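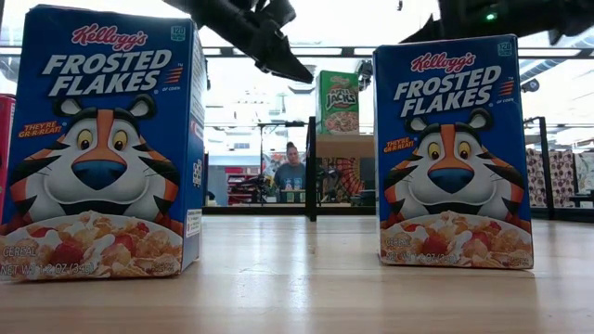
Two boxes of Frosted Flakes on the table

I keep our medical paperwork in the kitchen, so that's where I read it – pen in hand, before I sign.

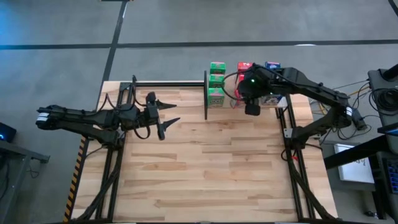
The light wooden table

Check who gets your records. My clinic's portal form ran 11 pages, and the sharing part was on the last one.

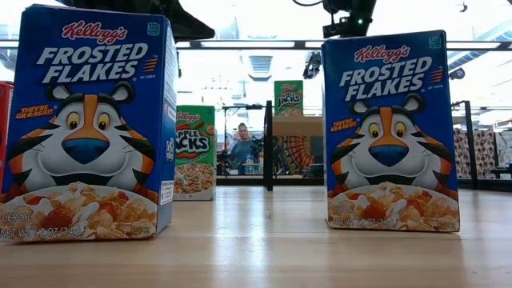
Privacy notices deserve a slow read too. The 120 on a Frosted Flakes box sits right up in the corner, easy to spot, but opt-outs hide in the small type. I circle mine!

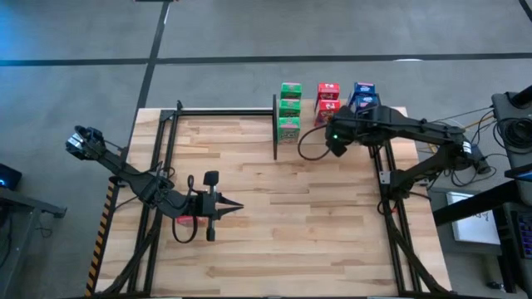
How long should I keep old forms? I keep mine until the clinic sends a newer version.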